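Search this site... Go

About Brivico

Brivico teaches grown-ups to write by hand again. Most of our students can type faster than they can think, and a fair number can't read their own grocery lists. We take both kinds.

Tonantzin Palacios started the school after a pharmacist in Movalham praised her signature as "brave." Ilse Bosman joined two terms later to teach italic and to stop Tonantzin from buying more ink. She has managed the first of these.

We run 17 courses a year, from Legible in Five Weeks to a copperplate class that has ended at least one engagement, over the invitations. Groups are small. Left-handers are welcome and get the good end of the bench – they have suffered enough.

There are no grades. There is a certificate, which you write out yourself, so please pay attention in week four.

Filed under: Who We Are, Penmanship, Mild Improvement
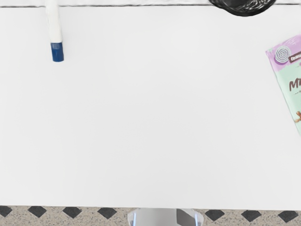 Prultport, October 21, 2021 – We have moved into the old Carrillo shoe store, upstairs, 32 steps, no elevator. Anyone who can't manage the stairs can join Ilse's ground-floor class at the Movalham library, same price, better heating. The next beginners' term opens in February. Sign up by letter if you can. We do answer email, though Ilse sighs first.

5 comments | 2 shares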